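Prundale Household Words
Data Card, Version 2

Summary

Prundale Household Words is a collection of short written definitions of everyday household terms, gathered from adult speakers of American English. It contains 1000 entries covering 125 terms. Each entry gives the term, one definition in the contributor's own words, and the region where the contributor grew up. The collection is maintained by the Tindwood Language Office.

Intended Use

The collection is meant for dictionary work, classroom study of regional vocabulary, and research on how speakers explain common objects. It should not be used to draw conclusions about individual contributors. Regional labels are self-reported and have not been checked against any other record.

Contents

Terms are grouped by room and by task. The cleaning group is the largest and has the most overlap between terms – "brush," "scrubber" and "bottle brush" are often defined in nearly the same way. Such overlaps have been kept as written. 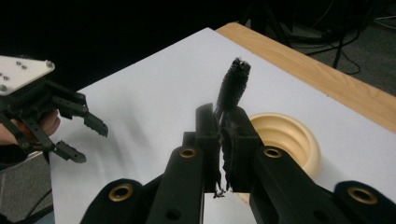

Cleaning group: a slender black bristle brush.

Definitions were typed by contributors and lightly edited for spelling. Brand names were replaced with the word BRAND. Entries in which a contributor named a relative or neighbor were removed.

Changes from Version 1

Version 2 adds 132 entries, most of them in the kitchen and laundry groups. The field "area" is now called "region." The term "dish mop" has been moved from kitchen to cleaning.

Known Limits

Speakers from the Mountain West are few. Older terms such as "icebox" and "davenport" were mostly defined by contributors over sixty – comparisons by age should be made with care.

Contact

Corrections may be sent to Mawuli Tsikata, Records Editor, Tindwood Language Office. Please include the entry number and the version.

Last revised: Wednesday, September 9, 2020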